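Planning Around Clutter in a Simulated Kitchen
Gladys Ticona, 10/20/19

3. What the planner did

Our planner, Akura, samples 2,000 candidate paths per query and keeps the one that bends the arm least. On an empty counter it looked rather clever. We then added a telephone, and it looked less clever.

The cord is the difficulty. Astus, our collision checker, wraps every object in a convex hull, so a coiled cord becomes a solid lump and the air inside the loop is forbidden.
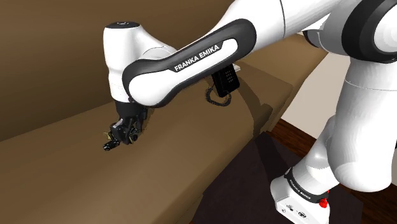
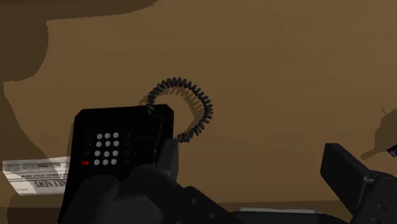

The Franka arm and the telephone in simulation: over the counter, and with the gripper close to the keypad.

Splitting the cord into 115 small capsules gave us the air back. It also made each query 4 times slower, a trade my supervisor called "interesting" in the tone he keeps for parking fines. I have left both versions in the repository, behind a flag whose default I changed twice in February and would prefer not to discuss.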